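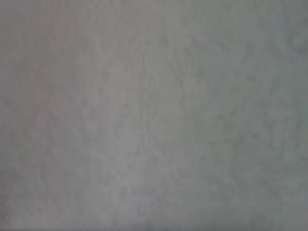
Chapter 3
Two Arms on a Bench: Getting to Know the Flirkuner Kit

What you will meet in this chapter
Left and right arms, and who does what
Grippers with parallel jaws
Cameras at the wrist
Choosing a first task

In the last chapter we built up a single arm on paper, joint by joint, and by the end of it you could work out where its fingertips were. Now we get to the fun part. We are going to look at a complete kit that a school or college can buy, with two arms that share one table, and ask what it is good at, what it is fussy about, and what you can learn from it in a term.

The kit is the Flirkuner, made by Plurkska. I have taught with it for two years and I still look forward to switching it on! It comes as a pair of arms, a gripper and a camera for each, and the Lukáč software, which records what the arms do and plays it back. You bring the table. The makers suggest leaving 300 millimetres clear behind the working area, and I would take that advice seriously, having once scraped a very nice wall.

Why two arms? Try opening a jar with one hand. You can do it if you trap the jar against your ribs, but a robot has no ribs to speak of. A second arm can steady one thing while the first moves another, and a great many ordinary jobs (folding, pouring, unpacking) become possible once something is being held still. The price is that each arm is now an obstacle to the other, and you will spend a good part of this chapter on that problem. 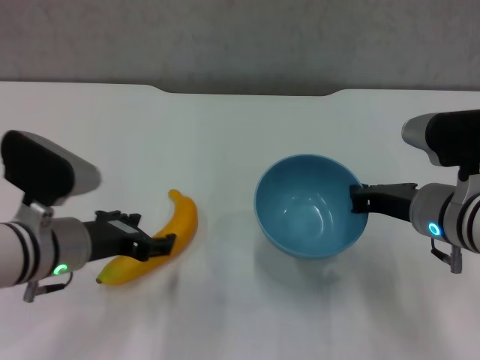 Piseck, 7/27/22

For our first visit to the Plurkska workshop we asked for a task that any reader could set up at home from the kitchen. Eduard Vondráček, who wrote most of the exercises supplied with the kit, chose a banana and a light-blue bowl. The left arm goes to the fruit. The right arm looks after the bowl, with its fingers at the rim.

It sounds easy, and that is why I like it so much. Think about what the left gripper has to cope with. A banana is curved, so the jaws must come down across it at a sensible angle, and it bruises, so they can't simply squeeze until something stops them. The bowl asks for something else. Its rim is thin and it slides if you push it, so the right arm has to take up its place gently - and then stay out of the way.

Eduard's rule is to run a task 17 times before changing anything, even when the third go is a mess. "You want to know what the mess looks like when it is being itself," he told us. His longest set of recordings, begun the November before, had reached 1000 runs, and he was happy to talk about nearly all of them.

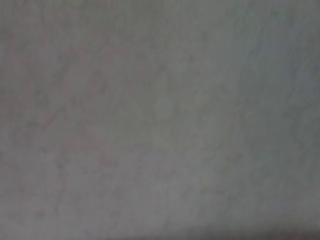
Fig. 3.3 A plain grey surface at very close range, out of focus.

A wrist camera travels with the hand, so its view changes with every move of the arm. That makes it wonderful for the last few centimetres before a grasp and much less use for finding your way across a table. At very short range, detail can blur away altogether. Keep this in mind when you reach Section 3.4, where you will decide which camera the software should trust at each stage of a task.

Before you read on
Put a banana and a bowl on a table. Move the fruit into the bowl with your left hand while your right hand holds the rim, then do it again with your eyes shut. Write down every moment at which you had to slow down. Keep the list, as we shall use it in Section 3.1.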